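Planner benchmarks, again

I spent most of January trying to believe the number in the Numen release notes. The claim is that their new grasp planner succeeds on 583 of its simulated test episodes where the old one managed 500. Fine. I can count. What I can't work out is what an episode is supposed to prove.

I installed it, which took an evening because the config loader silently ignores any key it doesn't recognize. (I had "max_retry" where it wanted "max_retries" and got zero retries with no warning. Who ships that?) Then I ran 200 episodes with the default settings and another 70 with the contact friction turned down a bit. The defaults looked great. The second batch fell apart, and the logs still called half of those grasps stable.

The stability check, when I finally read the source, is a timer. If both fingers report contact and the object pose doesn't drift past a threshold for half a second, it passes. There's no lift and no shake. The pose it checks is the simulator's own ground truth too, so perception never gets a vote. You could unplug the camera and score the same.

So I've started stepping through episodes one at a time from the wrist view, which is slow and dull and has taught me more than the summary table did. I pause it whenever the fingers get near something and compare what I see with what the planner thinks it knows.
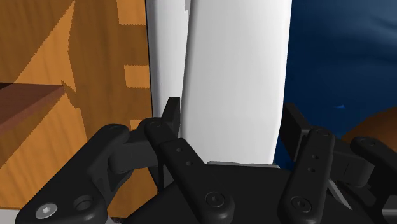 Wouter Hendriks wrote to me that I'm being unfair, that a planner benchmark should use perfect poses so you can tell planning errors from vision errors. He'd rather have two clean tests than one muddy one. I agree with that much, but then the release notes should say so, and they talk about "end-to-end picking" in the first line.

I've patched the check so it lifts the object and waits two seconds before scoring - a small change, mostly in one file. The full set is running again and should be done by Tuesday. I'll post the logs whichever way it goes, along with the config, spelled correctly.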